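Checking a Simulated Tabletop Scene Before You Record Episodes
Guideline 7 of the Balik simulation handbook, maintained by Peadar Flanagan

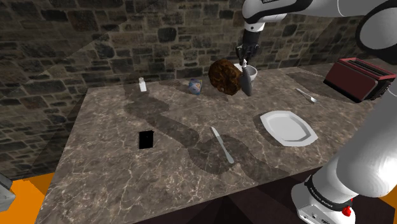 A scene check is done once per layout, before any episode from that layout is written to the shared store. Its purpose is to catch setup faults while they are still cheap to fix. The procedure assumes one arm, one table and a set of loose props. In a kitchen layout the props might be a toaster, a plate, a fork, a table knife and a small white bowl, with a flat-bladed utensil already in the gripper. Each of those needs a collision body, a mass and an entry in the layout file. If any of the three is missing, stop and fix the layout before going further.

Before you start

You need the layout file, the prop list and write access to the check log. Load the layout with physics paused. Set the random seed to 2,766, the value used for all Himberg reference runs, so that a second person can reproduce what you see.

Step 1. Compare the prop list with the stage

Go through the list and select each prop by name in the stage tree. Do not select by clicking in the viewport. Overlapping props are easy to mistake for one another from a single camera angle, and a click will return whichever mesh is nearest the camera.

Step 2. Check support

Every prop must be in one of three states: resting on a surface, held by the gripper, or falling under a scripted drop. Query the contact list for each one. A prop with no contacts and no scripted drop is a fault, and so is a prop tilted past its stable angle with gravity on.

Do not judge support from a still render. A round item near a gripper can look as if it hangs in the air, and one frame does not tell you whether it is falling, attached or badly placed. Use the contact list, then step the simulation 200 ticks and query again.

Step 3. Check the grasp

If the episode begins with a tool in hand, confirm that the grasp comes from finger contact. Fixed joints between tool and finger are allowed only in layouts tagged "attached". For bladed tools, the start pose must have the tip pointing away from the arm's own links.

Step 4. Check surfaces and lighting

Turn on the collision overlay and compare it with the visual mesh of the table. Dark patches in the surface need attention: a decal, a recess and a missing face can all render the same way. Note which one it is in the log.

Long arm shadows are acceptable. Leave shadow casting on unless the layout is tagged "flat". Episodes recorded with mixed shadow settings must not share a batch - the Zundley loader does not separate them.

Step 5. Check clearance

Run the arm through its start, mid and end poses. Log any contact between the arm and a prop that is not the target. Tall props near the back of the table, under the upper links, are the usual cause. Move the prop and repeat from Step 2.

Step 6. Sign off

Two people sign each layout. The second signer repeats Steps 2 and 5 without reading the first signer's notes. Enter both sets of initials, the seed and the layout revision.

A signed layout stays valid until any prop, mass or pose changes. Texture changes do not void it, except on the table surface. Requests for exceptions go to Éabha Ó Dálaigh with the log attached.

Related: Guideline 2, Naming Props and Meshes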